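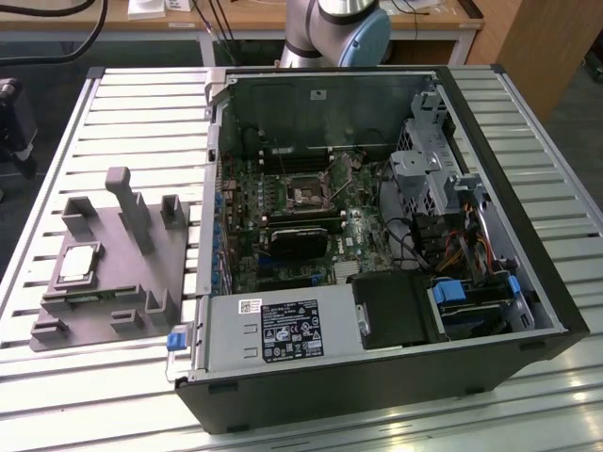

Home | Guides | Hardware | Parts | Contact

Print this page | E-mail this page

Section 10. Installing the Processor

This section applies to towers refurbished under the Tollus program and issued to Branen sites. Complete Section 9 (Opening the Chassis) before proceeding.

CAUTION: Disconnect the power cord and wear a grounded wrist strap. Do not touch the contacts inside the socket.

1. Place the tower on its side on a flat, stable surface, with the open side facing up.

2. Release the load lever and raise it fully. Lift the metal retention bracket.

3. Inspect the socket under good light. If any contact is bent or dirty, stop and return the board to the Lakholm depot with form 152.

4. Hold the processor by its edges. Match the notches and the corner mark to those of the socket, then lower it straight down. Do not slide or press it.

5. Lower the bracket over the processor and secure the lever.

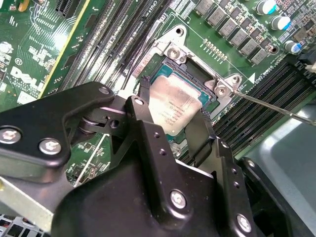
Figure 10-1. Processor in the socket, with screwdriver tip at the right-hand bracket screw.

6. Check the bracket screws with the hand driver supplied in kit 159. Tighten only until snug. Powered drivers are not permitted for this step.

NOTE: A screw that turns freely without tightening must be reported. Do not substitute a longer screw.

7. Confirm that the processor sits level in the bracket and that no cable crosses the socket area.
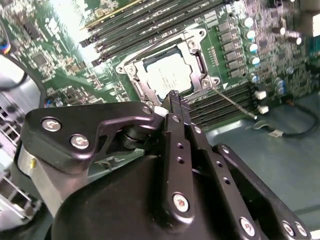
Photo: Kyei Technical Publications

8. Remove any old thermal compound from the heat spreader with a lint-free cloth and the approved cleaner. Allow the surface to dry.

9. Apply new compound and install the heat sink as described in Section 11. The tower must not be powered on until the heat sink is in place.

10. Record the processor part number on the service card. Cards are kept with the unit until it has logged 2,100 hours of operation.

Memory modules are installed after the heat sink. Refer to Section 12 for the slot order.

Last updated: April

Previous | Next | Back to top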